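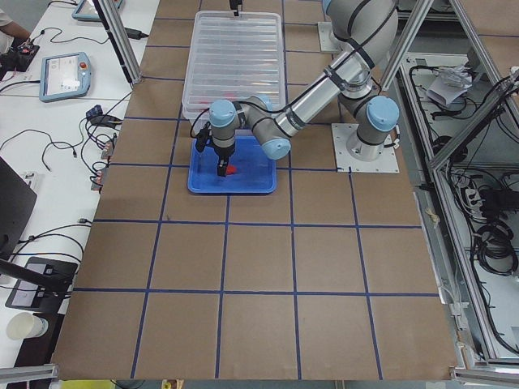 Naheed Khokhar wrote to us in February that her small parts always end up in one mixed heap, and she asked if a tray is really needed when she already has a good box with a lid. Her letter gave us the idea to collect the questions we receive most often about trays, clear bins and the sorting table. We answer them as well as we can.

## Trays and bins

**Do I need both a tray and a bin?**

We think yes. The tray is for the things you are using now, and the bin is for the things you will need later. If you work directly from the bin, your hand must go deep inside, and the small pieces slide to the bottom. In a shallow tray with a raised rim you see everything at once.

**Which colour of tray is best?**

Choose a colour which is different from your things. Red pieces are easy to find on blue. Grey screws on a grey tray are very tiring for the eyes. The Sakitine tray is sold in blue and in white, and most customers take the blue one.

**Why do you recommend a clear bin?**

With a clear bin you can often guess the content before you open it. Please do not expect too much, however. Through ribbed walls you will see a colour and an approximate shape, but you can't read a small label which is lying inside. Put the label on the outside.

**What is the difference between the Pinonano and the Gerlach bin?**

The Pinonano has softer walls and its lid is only pressed on. The Gerlach has two clips and is heavier to carry. For a shelf at home the Pinonano is enough. If the bin travels in a car, we would take the Gerlach.

## The table

**How do I make a grid on my table?**

Cover the table with brown paper or with cardboard sheets and fix the edges well. Then put the tape, first all the lines in one direction and after that the lines which cross them. Dark blue tape is easy to see on brown.
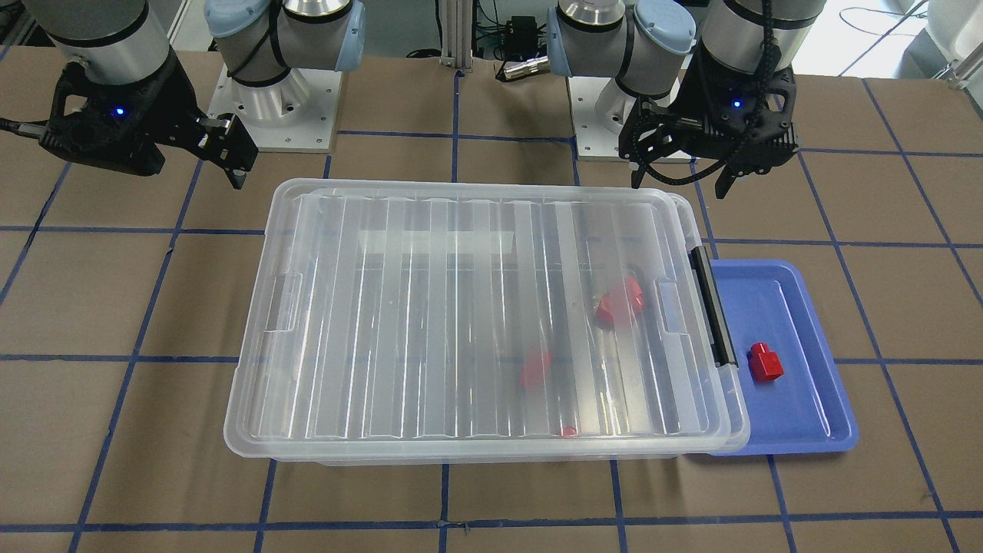
The squares do not need to be perfect, and a bin or a tray may stand across a line if it is larger than one square. The line continues on the other side, so you can still put it back in the same position afterwards.

**Paper or cardboard?**

Paper is flatter and cheaper to change. Cardboard is quieter when you put down something heavy, and it protects the table better. Where two sheets of cardboard meet you can feel a small step, so cover this place with tape.

**How long does the tape stay good?**

In our own workroom we change it when the corners begin to lift. Do not pull it quickly, or the top layer of the paper will come off together with it.

## Lids and cleaning

**My lid doesn't close flat. Is it broken?**

Usually it is not. Look first if something inside stands higher than the rim. Then press the four corners, one after another, and only at the end the middle. If it still lifts, write to us and mention article 2713.

**Can I stack things on a ribbed lid?**

Light things, yes. Small objects like to roll along the ridges, so please put them in a tray first. One full bin on top of another is the maximum we advise.

**How do I clean the tray?**

With warm water and a little washing-up liquid. Dry the inside corner of the rim with a cloth, as water stays there. Do not use the rough side of the sponge.

## Orders

**Can I buy only the lid?**

Yes, lids for the Pinonano are article 122. Lids for the older Grulirden bin are no longer made, but we still have over 200 in the store.

**Can I return a bin which I have already labelled?**

Yes, if the label can be removed. Please send the lid together with the bin.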